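Equipment plan for the second cell is due in September. Posting the line items as I go. Prices are what we were quoted, before tax.

The arms are the easy part of the sheet. You get one number per arm, a lead time and a PDF. Everything that made our first cell late was on the lines under "misc."

So "misc" is gone from the template. Each thing that bolts on, plugs in or wears out gets its own row, a supplier and a lead time. Dela Mensah did the first pass and ended up with four pages.

Fingers first. We run parallel grippers with flat black pads. Kellalden quoted $231 per pair of replacement fingers, hardware included. I budgeted one pair per arm last time and that was wrong. Two per arm now, plus one pair on the shelf.

Pads are quoted separately from fingers at some vendors. Ask. Also ask for the bolt spec in writing, so you can buy bolts locally when you drop one at 6 p.m.

Base plates: $788 each, machined, from Gindavside. Torben Weidemann asked why we don't cut our own. We priced it. Material is cheap, but the shop queue is five weeks and the hole pattern has to be right the first time.

If your arms share one table, draw the reach overlap before you order plates. Moving a plate later means new holes in the table top and a new calibration, and both take longer than the meeting where you decide to do it.

Work surface and markings. This is the cheapest row in the plan and I would not spend more on it. Blue tape, laid by hand. The lines wander and it does not matter for what we use them for, which is putting an object back in the same cell between runs.

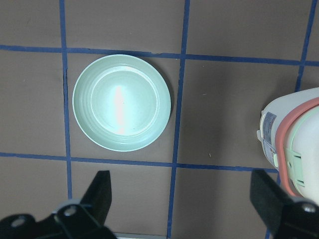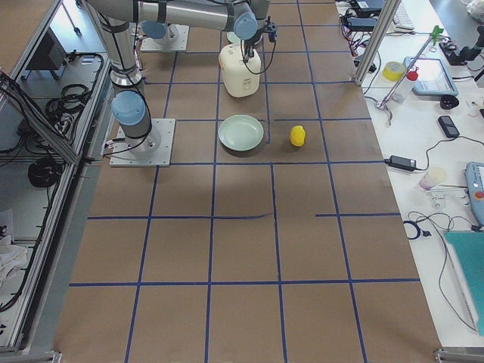 Nii Ansah wanted a printed mat with a proper grid. The quote came back at more than the camera mounts. If you need the grid as a measurement reference, buy the mat. If you need it so two operators reset the same way, buy tape and replace it when it lifts.

Test objects. Ordinary household stuff, and buy three of each on day one. Product lines get discontinued. A plate that is a slightly different diameter is a different object as far as your old results are concerned.

Pick a range on purpose: something shallow, something tall, something small with an awkward shape. Shallow plates are the hard case for a parallel gripper. The fingers need a rim they can get under or over, and a smooth one gives you very little to work with.

Glossy or pale objects also tell you about your lighting early. Overhead lights put glare on them. Diffusers are a row in the new plan, which they were not in the old one. Two panels, $140 each.

Frame and guarding: aluminum extrusion with panels. Request the cut list from the supplier and check it against your drawing yourself. We were short on corner brackets last time and it cost eight days, on a part that costs less than lunch.

Cameras: wrist and fixed. Budget the cable as its own item. The camera comes with a cable that reaches the nearest edge of the table. You need one that follows the arm through its full range with slack, and you need a spare, as flexing kills them.

Cable management generally. Clips, sleeves, a tray under the table. Jailson Rocha put in for a proper tray and strain relief kit, $310. Approved without discussion. Coiled slack looks fine until someone has to trace one cable out of it.

Desk space is a real row too. Power supplies, laptop bricks, pendant, tools. Plan a second desk per cell. Put the pendant on a hook where the operator stands, with a clear reach to the emergency stop – this one goes on the drawing, and it gets checked at sign-off.

Compute: $1,393 for the cell workstation through Aidoo, refurbished, one-year warranty. I would take refurbished again. What I would not do again is order it last. Nothing else can be tested without it.

Spares rule, for anyone building a sheet like this: if it touches the object or moves with the arm, buy a spare with the original order. If it sits still, skip the spare and write down the lead time.

Labor. The old plan had two days for integration. Actual was eleven. The new plan says nine, and Nkrumah Nutsugah, who signs it, has already asked if nine is padded. It is not. I attached the old log.

Calibration is in those nine days. So is re-doing it once. Something will get bumped.

What I cut: the tool changer. Nice hardware, and we have no task in the next year that swaps tools. The mounting pattern allows for it later. I kept the drawing and deleted the row.

Also cut: the extended service contract on the arms. The response time in the contract was no better than what we already get by calling. Read that clause before you pay for it. Ours was on page 14.

Open question is the scheduling software. Uma is what we run on the first cell and the second seat is priced per arm, not per cell, so two arms count twice. Waiting on an answer about whether an idle arm counts.

If you run a similar setup, I would like to know your replacement interval on finger pads. We only have numbers from one cell and I don't want to set the reorder point from that. Replies or DM both fine.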